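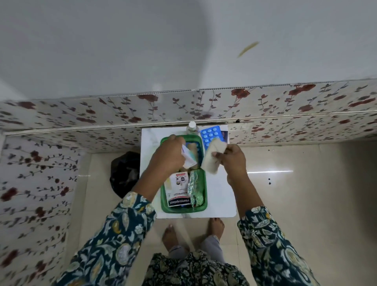
Week 6: Minor wounds at home, cleaning and covering

Filed under: Course Handouts > Community Health Basics

Notes for the evening group, P. Sangkhawat. Read before the practical, bring them with you.

Wash hands first. Soap, running water, 20 seconds, dry on something clean. Gloves if you have them, wash anyway.

Bleeding: press firmly with a clean pad, keep pressing, no peeking every few seconds. Ten minutes by the clock. Soaks through = second pad on top, leave the first one where it is. Raise the arm or leg if it doesn't hurt to.

Cleaning: cool tap water is fine for most scrapes. Let it run over the wound. Soap on the skin around, not in it. Skip peroxide and alcohol, both irritate the tissue and slow healing. Grit that won't rinse out, clean tweezers. Deep grit, leave it, clinic.

Covering: dressing should reach past the edge of the wound on all sides. Plain cotton wool sheds fibers, so don't put it straight on an open wound. Non-stick layer or gauze goes against the skin, padding behind. Tape on dry skin only. Not all the way round a finger!

Change daily, or sooner if wet or dirty. If it sticks, soak with water, dont pull.

Send to clinic:
- still bleeding after the ten minutes
- edges gape, or you can see fat
- any animal or human bite
- dirty or deep and last tetanus shot over 5 years ago (or can't remember)
- redness spreading, pus, fever, more pain on day 3 than day 1

Burns are NOT in this handout, see week 7. Same for nosebleeds, a few of you asked in June.

Reading: Flandham booklet, pages 13 to 19. The table on p. 71 is out of date, ignore it, I'll hand out the new one.

For next time: write down whats in your own first aid box at home and the expiry dates. Half a page is plenty. Practcal starts at 6 sharp, sleeves that roll up please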